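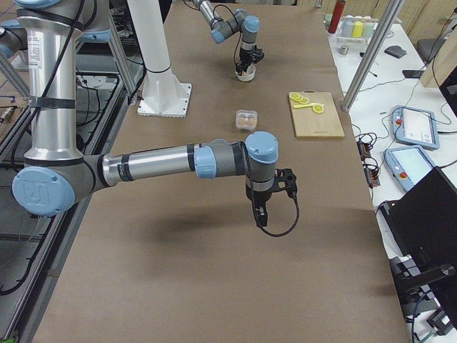 I've had the Nidden cutting board since January and I've grown very fond of it, so forgive me if I ramble a little. It's a light wooden board with a hole at one end, so it hangs on a hook by my stove, and it's just the right size for slicing a lemon or chopping up a couple of boiled eggs for lunch. My old one from Peltik slid all over the place – this one stays put on brown paper, and on smoother surfaces too if you tuck a dish towel under it.
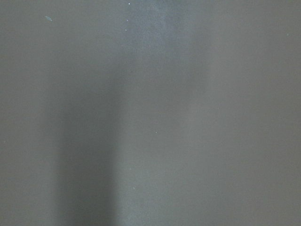 Gray surface up close, with a small pale fleck on the left

My one grumble is that garlic smells hang on for a day or so. Kuo-hua Ko swears by salt and half a lemon, and I'm trying that next. Still a happy 8 from me!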